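Soltine Handling Checklist Kit – grip and wrist camera practice for kitchenware work

Item 3448. Ships flat. In stock, next batch in June.

Written rules for robot cells that pick up cups, mugs, bowls and other things that chip. Most sites have a safety file for the arm and nothing at all for the grip. The kit fills that gap. Laminated cards, a logbook, stickers. No software, no account.

What you get
- 2 laminated wall cards, grip rules one side, stop rules the other
- 3 logbooks, one per shift
- a roll of 1000 inspection stickers, write-on, peel clean
- pocket card for the operator
- blank risk sheet, fill in for your own cell

What the cards cover

Before the first pick. Look at the finger pads. Cuts, shine, crumbs, glaze dust – anything on the pad ends up on the next mug. Check that the wrist camera sees the fingers and the part together. Lens wiped with the dry cloth, not a sleeve. Sign the log.

Grip. Pad against ceramic, never bare metal. Hold the body of the mug, leave the handle free unless your written method says handle grip. Set force on a scrap piece first and write the number down. If somebody changes the force mid shift it goes in the log with the time, even if it went back five minutes later.

Turning a part over. Lift clear of the rack before any wrist rotation. Tines catch handles. Slow speed untill the part is upright again or released.

Release. Part supported before the fingers open. No drops into the rack, not even short ones.

People. Hands out of the rack while the arm is live. Broken piece in the cell means stop, isolate, then brush and pan. Don't reach in for one shard. Stop button tested at the start of every shift, and Friday is the longer check, cables and mounting bolts too.

Recording. Keep a wrist view of each new part type on file with the force setting. Next person on the job can then see what a good hold looks like instead of guessing from a number.

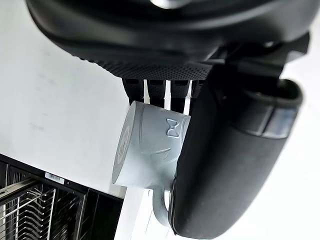 Body grip on a mug turned on its side, handle left free. Wrist view, dish rack at lower left.

Who buys it

Labs, training rooms, small test kitchens, dishware handling cells. Entwistle edition has bigger print for reading from outside a fence, same rules, same price. Fuvell edition is pocket cards only, for sites that allready have the wall cards.

Please note

The kit is good practice, it doesn't replace your own risk assessment or the arm maker's manual. Where the manual is stricter follow the manual. Local rules come first as well. Not a certificate and we don't issue one.

Cards wipe down with a damp cloth. Stickers are for rack frames and gripper housings, keep them off the pads and off anything people eat or drink from.

Refills: logbooks and sticker rolls sold separately, quote the item number above. Cards can be swapped within the year if we revise the text – send the old ones back first.

Dresstead Workplace Supplies | Contact | Shipping & returns | © Dresstead, all rights reserved | Back to top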